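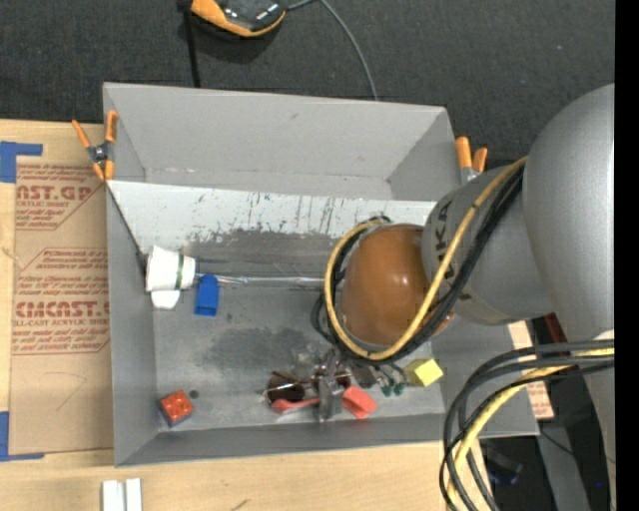
4.2 Occlusion-aware scene update

The perception node of Ganum keeps one height map of the bin and one list of object candidates. Both are updated from a single fixed camera. In our earlier version the update was allowed only when the arm was parked outside of the view, and the planner had to wait for it after every grasp. The version described in this section updates also during the motion, but only in those parts of the map which the arm does not cover.

Figure 4 shows the typical difficulty. The arm comes in from the right and extends over the right half of the bin, so a part of the interior and the right wall can not be observed. The rigid links are not the main problem. Their poses are known from the joint encoders, and their outline can be rendered into the camera image with good accuracy. The cables are the problem. The yellow cable makes a large loop beside the domed cap, and the black bundle which follows it has smaller loops that bulge out to the left. None of these curves is described by the kinematic model, and their shape depends on the path by which the arm came to its present position.

We therefore build the mask in two steps. First, the links and the gripper are rendered from the joint state and dilated by 13 pixels. Second, a region that touches this rendered mask is added to it if its appearance changed during the last 45 camera images and if its height lies above the rim of the bin. The second condition is important. Without it, an object that was pushed by the fingers would be taken as a part of the robot and would be removed from the candidate list at the moment when the planner needs it the most.

Cells under the final mask are not deleted. They keep their last height and receive an age counter, which grows with every update. When the age of a cell is larger than 600 updates, the cell is marked as unknown, and the planner Ngui treats it as an obstacle with the height of the wall. We tried also a linear decay of confidence, but it gave no clear benefit and it made the planner logs more difficult to read.

4.3 Candidates close to the gripper

The second difficulty is the area directly around the fingers. In Figure 4, the sunglasses have the left lens clearly visible, while the right one is partly covered by the metal finger. A piece of clear, crinkled plastic lies just above them. Coral-red parts are visible on both sides of the finger, and from one image it can not be decided if they belong to one object. A segmentation network which sees only the present image will usually return two candidates in such a case. If the grasp point is then computed on the smaller one, it lies close to its border and the planned closing width is wrong.

To avoid this, two candidates separated only by masked cells are joined when one of the following rules holds:

(a) both were part of the same candidate before the mask covered the gap;
(b) no earlier observation of the gap is available, and the color distance between the two candidates is under the threshold learned in Section 3.

Rule (a) has priority. A candidate joined by rule (b) is marked as uncertain, and Ngui may select it only if no other candidate is left.

Transparent and shiny materials need a separate comment. The depth values on clear plastic are often missing, and on bare metal they can jump between neighboring images. The Dimudetti filter, which we use for the height map, rejects a cell after 19 inconsistent readings. The rejected cell is not available for grasping, but it stays in the collision model. We consider this choice conservative. It sometimes blocks a good approach direction to a matte object lying next to the plastic.

Scratches and dark stains on the bin floor and on the sloping panel have caused false candidates in the color channel. We remove them by a requirement of minimum height over the empty-bin model. Very flat objects, such as thin strips lying along the base of the panel, can be lost by the same test, and we do not have a solution for them at present. The labels used for tuning the minimum height were made by Zdislava Tichý with the Hulton annotation tool, and the same labels are used again in Section 5.

Figure 4. Bin interior with the arm over its right half. The cables beside the domed cap are not part of the kinematic model and have to be masked separately.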